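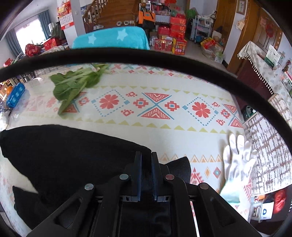

Sewing a Floor Cushion Cover with an Envelope Back

If you have a big floor cushion that has seen better days, make it a new cover before you think about replacing it! This is one of my favorite projects to hand to somebody who has only ever hemmed pants. Every seam is a straight line, there's no zipper, and at the end you have something large and soft to flop down on. I can get one done between lunch and school pickup, and my first one took me a whole weekend with a lot of ripping out, so don't worry if you land somewhere in the middle.

The sizes here are for a 34-inch square insert. There's a note near the end if yours is different.

What you need

Two yards of sturdy fabric, at least 54 inches wide
Matching all-purpose thread, a full spool
A size 16 needle (the jeans kind)
Pins or clips – I like clips for the thick spots
Chalk, a long ruler or yardstick, sharp scissors
An iron

For fabric, I keep going back to 100 percent cotton canvas. It presses flat, it doesn't slide around, and it holds up to kids dragging it down the hall. Denim is great too. Velvet is gorgeous and I love it and I would not start with it, because the two layers creep against each other and you end up with a back panel that's longer than the front. I bought the canvas for my last two at Castaño, the little shop behind the post office, where they'll let you take a whole bolt over to the window to see the color in daylight. Take them up on it!

Before you cut

Wash and dry the fabric the way you plan to wash the cover. Canvas can shrink a lot the first time through, and a cover that fits on Tuesday's ruler won't fit after laundry. Then iron it, the entire piece, even the bits you think you can get away with skipping. I used to cut wrinkled fabric and wonder why my squares had wavy sides.

Cutting

Trim one end straight, then cut:

One front, 34 inches by 34 inches
Two back panels, each 34 inches by 22 inches
One handle strip, 4 inches by 12 inches

Yes, the front is cut the same size as the insert. With half-inch seams the finished cover comes out an inch smaller than the insert, and that little bit of squeeze is what gives you full, plump corners.

On 54-inch fabric, the front and the handle strip fit side by side, and the two back panels fit next to each other below them. If your fabric has a pattern with a clear top and bottom, lay everything out and look at it before you pick up the scissors. Mark the top edge of each piece with a chalk arrow on the wrong side.

Make the handle

Fold the strip in half the long way, wrong sides together, and press. Open it up, fold both long edges in to meet at the crease, press again, and fold it closed. You now have a strip one inch wide and four layers thick. Stitch down both long sides, an eighth of an inch from the edge.

You can leave the handle off, but I really think it makes the cushion. People will pick a cushion up by whatever they can grab, and it's nice to give them something better than a corner.

Hem the back panels

Each back panel gets a hem on one of its long edges. Fold the edge over half an inch to the wrong side and press, then fold it over one inch more and press again. Clip it and stitch close to the inner fold. Do the same on the other panel, then lay the two out with the hems facing each other to check that you hemmed the sides you meant to. (If your fabric has a direction to it, that's one hem on the bottom of the top panel and one on the top of the bottom panel. Say it out loud, it helps.)

Put it together

1. Lay the front on the floor, right side up.

2. Fold a crease into the front at the 17-inch mark along one side edge, so you know where the middle is. Center the handle there. Pin the two ends to the raw edge, five inches apart, with the loop lying inward on the fabric. It should look backward at this point.

3. Lay the top back panel over the front, right side down, raw edges matching at the top and sides.

4. Lay the other panel on the same way, matching at the bottom. The hemmed edges will overlap by seven inches across the middle.

5. Clip all the way around, with extra clips where the panels overlap.

6. Sew around all four sides with a half-inch seam. Use a slightly long stitch, and backstitch over the handle ends and at each side of the overlap. Those are the places that take all the pulling.

7. Go around again with a zigzag between the seam and the raw edge, so the canvas doesn't fray in the wash.

When you reach the handle you'll be going through a thick stack. Slow way down and turn the wheel by hand for a few stitches if the machine starts to complain. My old Plirkovel hates this part, and it still gets through it every time with a fresh needle.

A trick for the corners

I learned this one from Remedios Quintana in a class years ago and I've used it ever since. Square corners on a big cushion tend to stick out like ears once the insert is in. To avoid that, start four inches from the corner and draw a chalk line that angles in very gently, so that it's half an inch inside your regular seam line when it gets to the corner. Do the same from the other side. Sew along the chalk and the corner looks square when it's stuffed, and flat and tidy on the floor. I was so happy the first time I tried it that I went back and redid three old covers.

Clip the tips of the corners, staying clear of the stitching, and turn the whole thing right side out. Push the corners out with a chopstick. Press it once more.

Getting the insert in

Fold the insert in half like a taco, slide it through the opening, and let it spread out inside. Reach in and tug each of its corners into a corner of the cover. If it looks lumpy, give it a few good whacks from the sides.

Other sizes

For a different square insert, cut the front the same size as the insert. For the back panels, take half that size and add five inches for the shorter measurement, and keep the longer one the same as the front. On small pillows you can cut that down to four inches and still have plenty of overlap.

Washing

Cold water, inside out, low heat in the dryer. Take it out while it's a tiny bit damp and put it back on the insert right away, and it will dry smooth without ironing. Dark canvas sheds a little color early on, so wash it with other dark things the first few times.

Next up I'm doing a round version with piping, in a rust-colored denim I've been saving since April.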